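Cillow 双臂操作学生项目组招募新成员及操作参与者

Cillow 是校内的学生机器人项目组,做的是桌面双臂操作:两条机械臂装在同一张工作台边,由人遥控完成日常的工具类动作,再用录下来的数据训练模型,让机械臂自己做。项目组挂在机电创新社下面,平时在实验楼 296 室活动。新一期从三月开始,到六月的校内开放展示结束,现面向全校招人。

本期招两类人。一类是项目成员,跟完整个学期,有固定分工。另一类是操作参与者,只来若干次,每次按任务单遥控机械臂完成指定动作。两类可以同时报,录取时只取其一。专业、年级不限,研究生可以报。已经参加其他社团项目的同学请在报名表里写明,主要是为了排时间。

一、项目现在做到哪里

上学期完成了两件事:双臂遥控系统稳定运行,以及第一批数据的采集和整理。目前库里共有 1551 条有效操作记录,其中 386 条是双臂配合的,其余为单臂。单臂任务以抓取、放置、移动为主,模型在位置变化不大时表现尚可,换了摆放角度就容易失败。双臂配合的记录偏少,任务种类也少,是本期要补的重点。

本期的任务集内部代号 Molar,围绕手工台上的常见物件展开,包括手持工具的抓取、两臂之间的交接、小零件的拾取和归位。任务单会在开学后第二周定稿,成员可以提新任务,提的时候需要写清起始摆放、结束状态和判定标准。

夹爪用的是柔性手指,遇到形状不规则的东西时手指会顺着弯曲,对位置误差有一定容忍。缺点是夹扁平零件时着力点难找,圆环一类的零件尤其如此。采集时除了工作台旁边的固定相机,手腕处也有相机,两路画面一起保存,训练时都用。

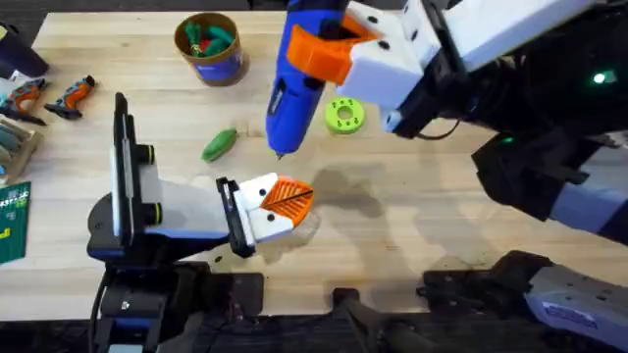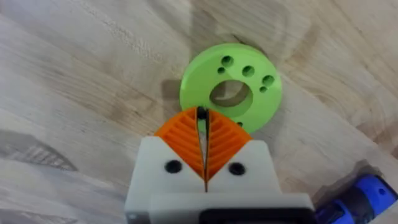
工作台,热熔胶枪与绿色圆环。

二、项目成员的分工

本期共招 11 名成员,分到下面四个方向。报名时可以选两个志愿。

1. 机械与夹具
负责夹爪外壳、手指和各种垫块、支架的设计与打印,以及机械臂的日常检查。要求会用任意一种三维建模软件,能独立画出带孔位的零件并打印出来装上。打印机在隔壁房间,需要先通过设备使用培训。这个方向动手时间最多,螺丝松了、线缆磨了都归这一组处理。

2. 控制与遥控
负责遥控端到机械臂的通信、关节限位和急停逻辑。要求会 Python,了解 Linux 基本操作,有 ROS 经验优先,没有也可以报。上学期留下的一个问题是双臂同时高速运动时偶尔丢包,本期需要解决。

3. 数据
负责采集现场的流程、记录检查、标注和入库。每次采集后要在当天把记录过一遍,删掉起始摆放错误、中途有人碰到桌面、相机画面缺失的条目。对编程要求不高,会写简单脚本即可,对细心程度要求高。交接任务的起止时刻需要人工标注,标准见组内文档。

4. 模型训练与评测
负责用入库数据训练模仿学习模型,并在真机上评测。要求学过机器学习基础课程或有同等自学经历,能读懂并修改现成的训练代码。评测时摆放位置由另一名成员决定,训练的人不参与摆放。结果无论好坏都要写进周记录。

三、操作参与者

操作参与者不需要任何机器人基础。第一次来时有四十分钟的练习,先单臂后双臂,练到能连续完成三次抓放即可开始正式采集。每次到场时间为一个半小时,中间休息一次,整个学期至少来四次。

采集时录下的是机械臂的关节数据和相机画面。相机朝向桌面,手可能在整理物件时入镜,不录声音。参与前需要签一份知情同意书,之后任何时候都可以退出,退出后可以要求删除自己操作的记录,向数据组说明即可。

操作参与者按次计志愿时长,另提供饮料和简餐。项目不发放现金报酬。

热熔胶枪等带发热部件的工具,采集时一律不通电。电动工具取下电池后再放上桌面。机械臂上电期间,手不得伸入两臂的活动范围,需要重新摆放物件时由现场成员按下急停后再动手。违反这一条的,当次采集终止。

四、时间安排

三月上旬:报名与面谈。
三月中旬:成员培训,内容包括设备安全、遥控练习、代码仓库使用。
三月下旬至五月中旬:集中采集,每周开放四个时段,成员轮流值班。
五月下旬:训练与评测。
六月:校内开放展示,整理文档,交接给下一期。

项目成员每周投入六到八小时,其中包括一次全体例会。例会晚上 7:00 开始,一般一个小时结束。考试周不安排采集。连续两次例会无故缺席的,按退出处理。

五、参加以后能得到什么

成员全程参加并完成分工内容的,可按学校规定申请创新实践学分,具体认定由各学院负责,请先问清楚本学院的要求。项目组保留每个人的工作记录,写简历或申请材料时可以引用自己完成的部分。项目期间可以使用工作台、打印机和训练服务器,个人的小项目在不占用采集时段的前提下也可以用,提前登记。

本期另有两次内部分享,一次讲柔性夹爪的结构,一次讲模仿学习的数据质量问题,操作参与者也可以来听。

六、报名方式

填写报名表,在社团主页“招募”栏目下载,填好后发到项目组邮箱,或打印后投入 296 室门口的信箱。邮件标题请写“Cillow 报名+方向”。报操作参与者的,方向一栏写“操作”。

报名表之外,请按所报方向附上一份材料:

机械与夹具:自己画过的零件一个,附实物照片或截图,说明用途。
控制与遥控:代码一段,附运行说明,课程作业也可以。
数据:不需要作品,请用两三百字写一次自己整理大量资料的经历,包括出过什么差错、怎么改的。
模型训练与评测:跑过的实验一个,写清数据、方法和结果。
操作:不需要附材料,只需填写可到场的时段。

面谈每人十五分钟,在 296 室进行,会带着看一遍设备并试一下遥控。试遥控不计入评分。面谈结束后一周内邮件通知结果,未录取的也会收到邮件。

七、常见情况说明

没有基础但想进控制或模型方向的,可以先以操作参与者身份加入,采集期间表现稳定的,下一期优先录取为成员。

左利手不影响操作,遥控端左右可以交换设置。戴眼镜没有影响。手部近期受过伤的同学建议先不要报操作参与者,长时间握持遥控端会比较累。

可以和同学一起报名,但分组时不保证在同一方向。

中途想换方向的,在四月底之前向例会提出,两个方向的成员都同意即可更换。

项目代码在组内仓库,毕业后仍可保留个人提交部分。采集数据目前仅限组内使用,不得自行上传到外部平台。

其他问题请发邮件到项目组邮箱询问,或在例会开始前到 296 室当面问。

Cillow 项目组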